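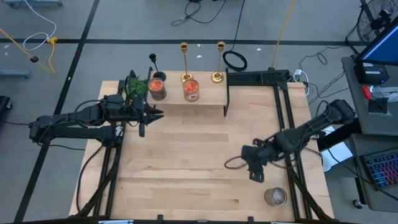
Holzplatte mit Regalaufsatz und Topfpflanze

Ticket: Gartenhaus Flultumdale, Tür klemmt und Wasser an der Rückwand
Status: gelöst
Produkt: Flultumdale mit Satteldach, Nut-und-Feder-Wände
Lieferung über: Lager Undingate

Meldung
Das Haus wurde im April aufgebaut. Seit Juni klemmt die Doppeltür oben rechts und lässt sich nur mit Kraft schließen. Nach starkem Regen steht außerdem Wasser auf dem Boden, immer an der Rückwand. Das Fundament besteht aus Gehwegplatten auf Splitt. Die Wände sind einmal mit Bostesia Holzlasur gestrichen, nur außen.

Rückfrage Support
Bitte beide Diagonalen der Bodenplatte messen und mit der Wasserwaage an allen vier Ecken prüfen. Wie weit steht die Dachpappe hinten über?

Antwort
Diagonalen sind gleich. Die Ecke vorne rechts liegt 5 mm tiefer als die anderen. Türöffnung unten 179 cm, oben etwas weniger. Die Dachpappe endet hinten fast bündig mit dem letzten Dachbrett, vorne hängt sie etwa 90 mm über.
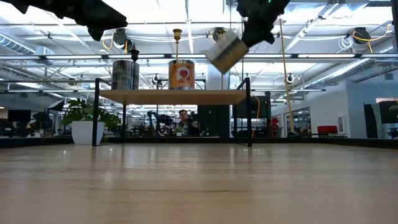

Einschätzung Support
Es sind zwei getrennte Fehler. Die Tür klemmt, weil die abgesackte Ecke den Rahmen verzieht - die Scharniere nicht nachstellen, solange das Haus schief steht. Das Wasser läuft hinten über die Brettkante und zwischen Wand und Bodenrahmen nach innen. Die Pappe wurde beim Verlegen zu weit nach vorne gezogen.

Maßnahmen
1. Haus ausräumen, Ecke vorne rechts mit Wagenheber und Kantholz anheben.
2. Platte mit Splitt unterfüttern, neu ausrichten.
3. Dachpappe lösen und nach hinten versetzen, Überstand auf beiden Seiten 40 mm. Pappnägel und Kaltkleber Chowdary verwenden.
4. Tür erst am nächsten Tag prüfen, dann bei Bedarf Scharniere einstellen.

Rückmeldung
Schritte 1 bis 3 erledigt. Tür schließt wieder ohne Nachstellen. Beim Versetzen ist die Pappe an zwei alten Nagellöchern eingerissen, beide Stellen sind überklebt. Nach dem letzten Gewitter blieb der Boden trocken - Ticket kann geschlossen werden.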